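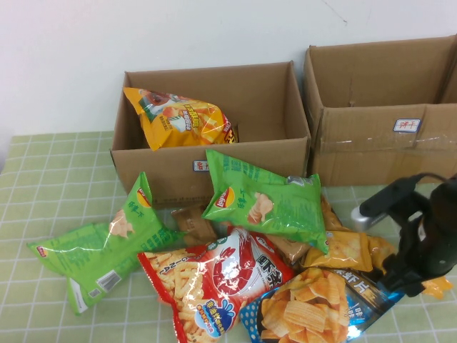 My town library lent out a book on decluttering last August and I was the one who took it home, which tells you what sort of summer I was having. It was 85 degrees in the upstairs hall and I sat on the floor next to the linen closet and read that every object I own should be held, considered and asked to account for itself. I got as far as page 13. Then I put the book on a shelf, where it stayed until it was overdue, adding to the clutter.

I would like to say a word for keeping things. I don't mean the serious kind of keeping, which is an illness and a sad one, and I don't mean the grand kind, which is called a collection and comes with lighting. I mean the middling sort practiced by most people I grew up with in Gandcombe: the drawer of string, the jar of screws, the good paper bags folded inside a worse paper bag. It never had a name because it didn't need one. You put the thing away and at some later date you either wanted it or you died.

The case against us is usually made by people with very nice countertops. They ask when you last used it. This sounds like a reasonable question until you try it on other parts of life. I last used my fire extinguisher never. I last used my high school French on a waiter, who answered in English. The whole reason for a spare is that you aren't using it, and an adult with a spare is having a better evening than an adult without one, whatever the countertops look like.

Then there is the rule, repeated in every magazine, that anything worth less than a certain sum can be thrown out and bought again if it turns out you were wrong. I followed this rule once, with a perfectly good extension cord. Buying it again meant a drive to the big store off the highway, a hunt for an employee, and a conversation about whether I wanted to protect my purchase with a plan. I did not want a plan. I wanted my old cord, which was beige and had never asked me for an email address.

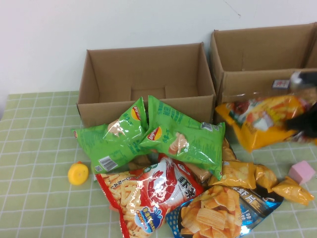
## The rented closet

Oddly, the same years that gave us all this advice about owning less also gave us a storage place on every road out of town. Ours is called Grerum. It has orange doors and a sign promising that your first month is free, in the manner of a sign outside a much worse business. A small unit costs 47 dollars a month. I know because I rented one for 7 years, and if you want to ruin a Sunday you can multiply that out.

What was in it was a couch. There were other things, but they were there to keep the couch company. I never liked it much, and I paid to keep it in the dark as if it had witnessed something.

So I concede a point to the other side. Paying a stranger to house your belongings isn't thrift. My grandmother's generation kept everything, but they kept it where they could trip over it, and the tripping did a lot of the sorting. By the third time you bang your shin on a fondue set you've arrived at a view of it. At Grerum nothing bangs into anyone. You could go ten years without forming an opinion.

What I'd propose, if I were asked, and I have noticed that I'm not, is a simple limit: keep whatever you like, as long as it's under the roof you sleep under and you can reach it without a ladder. I break this rule myself with the attic. It's still a good rule.
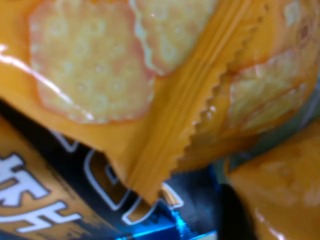

Keepers are also accused of being bad with food, and there the charge mostly sticks. I buy for emergencies that would have to be very long and very salty. Ekinci, the grocery at the bottom of our hill, knows this about me and puts the snacks where I can get at them. I have a weakness for a package that simply shows you the goods, like that shiny orange wrapper with the crackers printed on it, pale gold with browned rims and all those little dimples. A cracker portrait is enough to get it into my basket, and once it's in the basket it is provisions. The decluttering book had a chapter on pantries. I skipped it, on the grounds that a person who owns one can of beans has no business giving advice on winter.

And I did try going modern about it. There's an app called Stusano that lets you list your possessions and reminds you to let go of the ones you've neglected. It sent me a note every morning at breakfast. *Do you still need: soup pot?* Yes. *Do you still need: snow shovel?* It was June. I understand that somebody had to build this thing, and was presumably proud of it, but I've had marriages of friends go quiet over less. I deleted it in the end. It's the one item I let go of all year and I felt wonderful, so perhaps they're on to something.

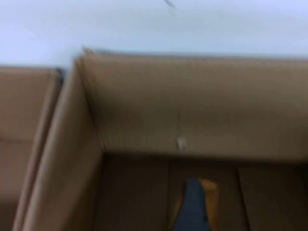 *An open box, seen from above.*

Which leaves cardboard. Every household I know well has a difference of opinion about boxes, and it never gets settled. One party breaks them down flat the same day and stands them by the door. The other party looks at a sturdy box and sees a birthday, a move, a cat carrier in a pinch. I belong to the second party and I'm tired of being treated as the fringe. When the first party needs to mail a lamp they come to my basement, talking very softly, and ask whether I might have something about so big.

I always do. I try not to enjoy it. I ask them what the lamp weighs and whether it'll need padding, and then I go and get the good paper bags out of the worse one. They say they'll bring the box back when they're done and I tell them there's no hurry, though I do write it down.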